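Dritus Street Names, README

Dritus is a list of what people call their streets, set next to what the city calls them. The two agree less often than the city would like. It holds 1,019 entries from 41 neighborhoods, put together by Dušan Krasniqi and Afonso Baptista, who still disagree over whether an alley counts as a street. For the purposes of this file, it does.

What's in it

One row per name, so a street with four names gets four rows. The columns are official_name, local_name, neighborhood, reason and confidence. The reason column is free text and reads like it. "After the baker" appears many times, and we can't promise it's the same baker.

Confidence runs from 1 to 3. A 3 means several people gave us the name without being asked. A 1 means one man was very sure.

Where the names came from

Most came from doorstep conversations. The rest were copied out of old delivery books from Bivent, a grocery wholesaler whose drivers wrote directions like "second left past the bad wall." We kept these as local names. Afonso wanted them in a separate table and may yet get his way.

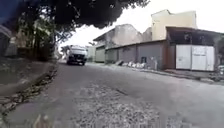 Old paving under newer asphalt.

Names that refer to paving, bumps or mud are tagged surface. They outlive the thing they describe: we have 16 streets named for mud, and the city has been proudly paving mud for decades. Don't use this tag to plan a bike ride.

Known problems

Spelling follows whoever was talking. Radulović Street shows up with and without the accent, and once as "Radio Street," which we left in.

The Sunarine neighborhood is overrepresented. Dušan grew up there and his aunts were generous with their time.

Rude names are included, marked with rude = yes. Filter them out before showing the file to a school. We learned this in December.

Version 2 was supposed to reach 3,000 entries. It didn't.

Using it

Plain CSV, UTF-8, commas. Several reasons contain commas too, so use a real parser. Free for any use with credit to Dritus. Corrections are welcome, but "my grandmother called it something else" is a new row, so please send it as one.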